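# Shared kitchen sink: frequently asked questions

Applies to the second-floor kitchen at Sullitgate. Maintained by Harsh Kandpal. Last revised in October.

## General

**Which sink does this page cover?**
The stainless steel sink under the window. The utility sink in the laundry room has its own sheet.

**What can be washed here?**
Cups, bowls, bottles, chopsticks, small pans and anything else that fits flat in the basin. Stockpots and oven racks go to the utility sink.

**Is there a limit on how long items can stay in the basin?**
35 minutes. After that, anyone who needs the sink may move them to the counter.

**How hot is the water?**
The heater setpoint was lowered last winter. If the water is still cold after one minute of running, report it. Do not adjust the dial.

## Faucets and hoses

**Why are there two spouts?**
The pull-out faucet is the main supply and is used for washing. The flexible spout beside it was added later and is connected to the Castellanos filter under the counter. Use it for drinking water and for a final rinse of baby bottles.

**The flexible spout drifts out of position. Is it broken?**
No. Bend it past the position you want and let it settle back. If it still drifts, the collar nut at the base needs a quarter turn. The wrench is in the top drawer.

**Can the hoses be tied back?**
Not tightly. A kinked hose reduces flow and will eventually split at the bend. Leave wide loops – they look untidy but they last longer.

**How often is the filter changed?**
Every 2000 liters. The meter reading at the last change was 233, so subtract that from the current number before deciding that it is due.

## Front edge and counter

**What is the bubble wrap for?**
It pads the front rim, where most chips in glasses and dishes used to happen. It also covers the top of the cabinet front. Leave it in place when washing.

**How is it cleaned?**
Wipe it with a damp cloth and a drop of dish soap. Do not use the scouring side of a sponge, which opens the bubbles. Replace the sheet when more than half of it has gone flat. The roll is on the pantry shelf, marked Pulter.

**Which tape should be used?**
Any cloth tape that peels off cleanly. Dry the steel first or it will lift within a day. Packing tape leaves residue and should be avoided.

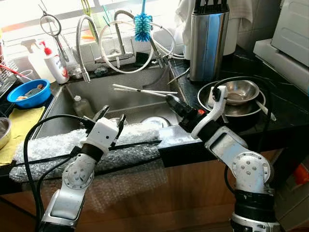
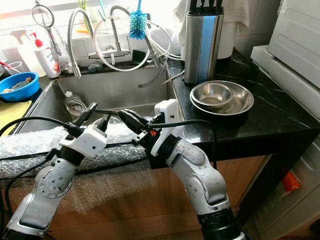
*Window sink with padded front rim; the blue bottle brush hangs at the back in both views.*

## Brushes, tools and bottles

**Where does the bottle brush go after use?**
Back on its hanging spot, bristles down. Shake it out over the basin first.

**Can the brush be used on nonstick pans?**
No. It is for bottles and narrow glasses only. Use a soft cloth on nonstick surfaces.

**Where do the tongs and strainer go?**
They hang at the left, by the window. Dry the handles before hanging them.

**What can be kept on the ledge?**
Cleaning bottles currently in use and one small cup. Refills belong under the sink. Food containers should not be left there – the afternoon sun warms that side of the room.

**Can I refill the pump bottle with a different soap?**
Only with the concentrate labeled Surnano, diluted to the line. Thicker products clog the pump.

## Problems

**The basin drains slowly. What should I do?**
Lift out the strainer, empty it and run hot water for two minutes. Do not use chemical drain cleaner. If the level does not drop, contact Perrine Masson at the front desk before 6 p.m.

**I chipped something that isn't mine.**
Wrap it in newspaper, label it with your name and leave it on the pantry shelf.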